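Unit 6: Looking at a product before you buy it

Two-arm table kits, reading notes

These notes go with the February seminar on buying automation for small workplaces. The kit under review is the Gangate, sold by Grustus as a pair of arms, two grippers and a set of cameras. Read them before the session and bring the price sheet.

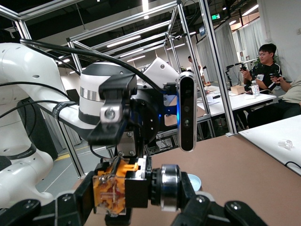

Sensing is the first thing to ask a supplier about. Find out which cameras come in the base price and who replaces them. On this arm a depth camera is held upright beside the wrist, and a small lens sits on a bracket at the front of the joint. Ask what happens to the settings if either one is knocked. Cables matter too: the thick black one over the arm has to follow every turn of the wrist, so check whether spares can be ordered singly.

The next point is reach and clearance. A wrist camera gives a close view of a small area, and the buyer should know how much of the table it covers at working height.

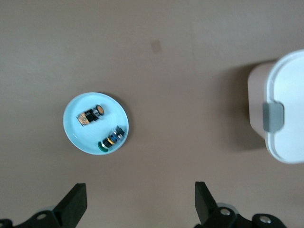

Notes by Rhodri Gwilliam, Tirville

With a plate and two small parts on it, the gripper has plenty of open table to move over. A crowded bench is a harder test, so ask for a trial with your own items. Grustus offers a trial of three days. Crăciun, the other supplier on our list, offers two, with a fitter present.

For shared tasks, find out whether both arms can work at the same time, and how the software keeps them apart. Get this in writing.

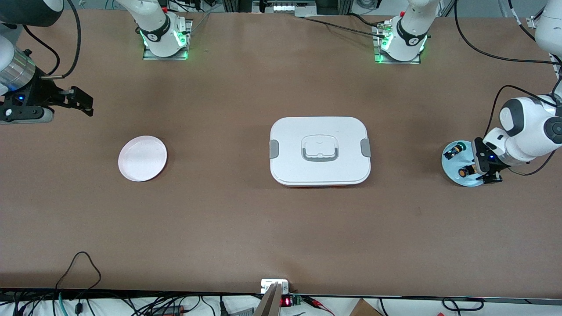
Costs to compare

Base kit, delivery and fitting
Training for two staff
Yearly service visit
Spare gripper fingers and cables

Set out both quotes on one page, and mark any item the supplier has left blank.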